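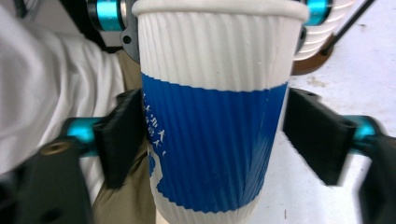

Gotero-Piraten

Die Gotero-Piraten sind eine Unterhaltungstruppe für Kindergeburtstage und Stadtfeste mit Sitz in Berkden. Nach eigener Darstellung handelt es sich um das »meistgebuchte Piratenensemble der Region«; ein Beleg dafür liegt nicht vor.

Programm

Gebucht werden können Auftritte von 30 Minuten oder ein längeres Paket mit Schatzsuche, Seemannsliedern und Kinderschminken. Der Anbieter wirbt mit »pädagogisch wertvollen« Inhalten. Worin diese bestehen, wird nicht ausgeführt, und eine entsprechende Ausbildung der Darsteller ist nicht dokumentiert. Die Gruppengröße ist auf 32 Kinder begrenzt.
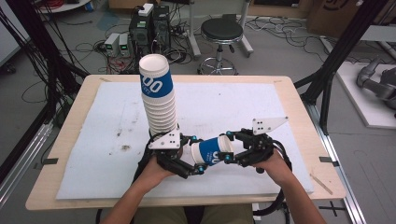 Geschichte

Das Ensemble ging aus dem Kostümverleih Delacroix hervor. Das Gründungsjahr wird uneinheitlich angegeben. Die häufig wiederholte Erzählung, die erste Vorstellung habe auf einem echten Segelschiff stattgefunden, ist zweifelhaft: Berkden besitzt keinen Hafen, und der Fluss ist dort nicht schiffbar. Zum Ensemble gehören derzeit elf Darsteller, die meisten nebenberuflich.

Rezeption

Die Zahl von 2551 Auftritten, die in der Werbung genannt wird, stammt ausschließlich vom Anbieter und schließt vermutlich auch Kurzbesuche ein.

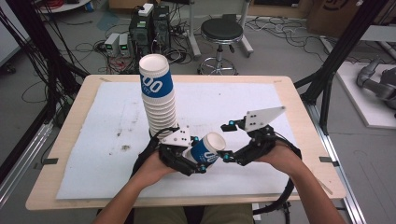 Beim Frühlingsfest in Plandano, das jeweils im April stattfindet, trat die Truppe mehrfach auf. Die Bezeichnung »Hauptattraktion« findet sich allerdings nur in ihren eigenen Ankündigungen, im Festprogramm steht sie unter »Weiteres«.

Stand: 7. Nov. 2023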